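Lists > Broltuvano-kit > Purchasing > Re: second pair of hand grippers, what did you really spend?

From: Chrysanthi Sarantis
To: broltuvano-kit
Subject: Re: second pair of hand grippers, what did you really spend?

Kagiso Zwane wrote:

> Hello all,
> We have one pair of hand-held grippers at Meltley and want a second
> pair before the new budget year starts. I have to hand in a figure
> by the end of March and all I've got so far is the quote for the
> grippers themselves. What else should go on the sheet? Last time I
> forgot the cables completely and had to go back and ask for more
> money, and I would rather not do that again!
> Also, do you run both pairs at one table or do you need two?
> Kagiso

Hi Kagiso,

Been there, got the telling-off from finance. We went through all this last spring, so I dug out my old sheet (it's a mess, but you're welcome to the whole thing if you write to me off list). I'll skip the grippers, as you have that quote already, and go straight to the bits around them.

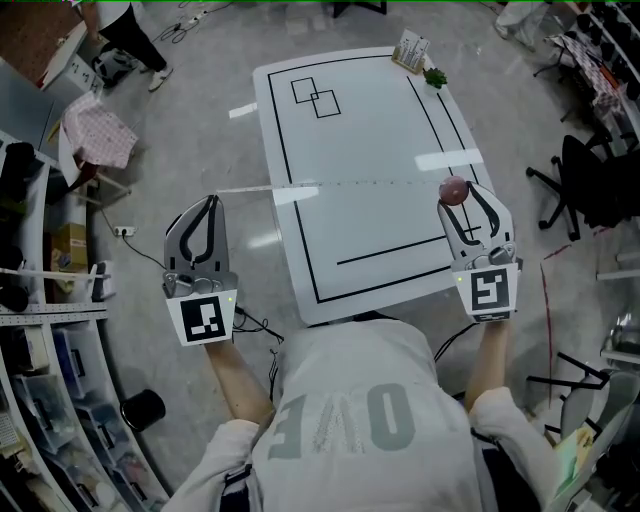

Tables were the thing I got most wrong the first time. I priced one by its length and never thought about the top, and glossy white is lovely to wipe down but it throws the ceiling lights straight back up at you. If I were buying again I'd pay a bit extra for matt. Whatever you get, put black tape on the sheet and order far more than you think, because between a border near the edges and the odd square or line for a particular task you get through it at a silly rate. A long measuring tape too, the sort that will stretch right across the table and hang over the side. We only had a short one to begin with and laying out the border with it took most of an afternoon (and a fair bit of swearing).

As for one table or two, I'd say two if you have the floor for it. You can share, but the cables get crossed and you spend your day saying sorry to each other. Our second table, with legs and delivery, came to £274 from Zudmont. They do cheaper ones but I didn't like the wobble.

Cables I now treat as something you use up, like printer paper. I put down £80 a year per pair and we've stayed under it so far. Get them longer than the distance you measure, as people step back from the table more than you'd expect, and have a few spares in a bin where everyone can find them. Power strips go on the same line.

Then there's storage, which sounds dull but please don't leave it off. Little objects, chargers, spare finger pads, boxes you're scared to throw away in case something has to go back - it all has to live somewhere. We allowed some £400 for open metal shelving and bins and I wouldn't go lower. Open shelves beat cupboards for us, people do put things back on them now and then.

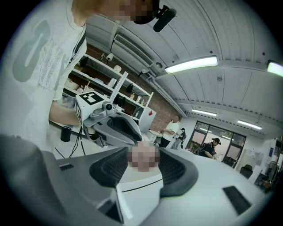
Things I'd add that aren't on most quotes

- Spare markers. They get scuffed, so print a stack and replace them before they look bad.
- Spare finger pads. Ask for the price when you ask for the grippers, ours was much better that way than ordering them later on their own.
- A head-mounted camera mount for each person, if you record from the head as well. Sharing one means fiddling with the straps every time you swap.
- Time to train people. I put in 30 hours for the second pair and used nearly all of it.
- Delivery. Zudmont charge it per parcel, so ask them to send everything together. I didn't, and got five parcels.

One question back to you: is your quote for the same version as the pair you have now? Ours wasn't, and the pads didn't fit across the two, so we ended up keeping two lots of spares. Worth an email to the supplier before you sign anything.

Shout if you want the sheet. It's got a tab called "do not open" which is only my first attempt, you can open it.

Cheers,
Chrysanthi

More from this thread and nearby
- Second pair of hand grippers, what did you really spend? (Kagiso Zwane)
- Matt table tops, anyone tried vinyl sheet?
- Shelving going spare, collect from Meltley
- Labelling cables so they stay labelled
- Zudmont delivery times

Contact the list owner | Copyright Broltuvano-kit and the message authors | Back to top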